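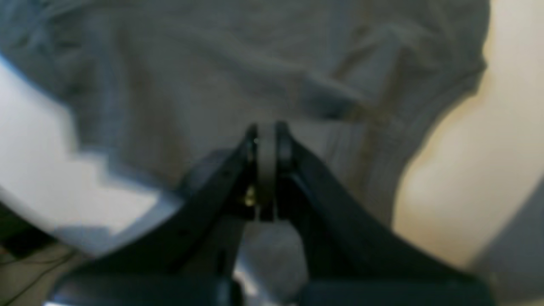

Slide 2 – the grey T-shirt problem

Right, hands up who has a chair at home that isn't really a chair any more. It's where the washing lives. Mine disappeared in June and I only got it back last week!

So this bit of the talk is about soft grey cotton, the stuff most of us own too much of. (Pause for Kamran to dim the lights.) It creases if you so much as look at it, and when it's hanging in loose folds you can't tell a sleeve from a hem. My advice is to stop hunting for the neck label. Get hold of a shoulder seam, let the rest drop, then find the other shoulder. Shake once, lay it face down, smooth from the middle outwards.

Do the fold live here, slowly. Sides in, sleeves back, bottom up to the collar. If it goes wrong, do it again – people like that part.

Mention the Tollora evening, when Kirsty Prendergast timed me and I took 120 seconds over one shirt. She has never let it go.

Then the drawer question. I file mine upright, Kirsty stacks hers flat, and we've fallen out over it more than once. Ask the room which they do.

Water break, then on to slide 3, fitted sheets. Pass the spare shirts along the rows now so everyone has one.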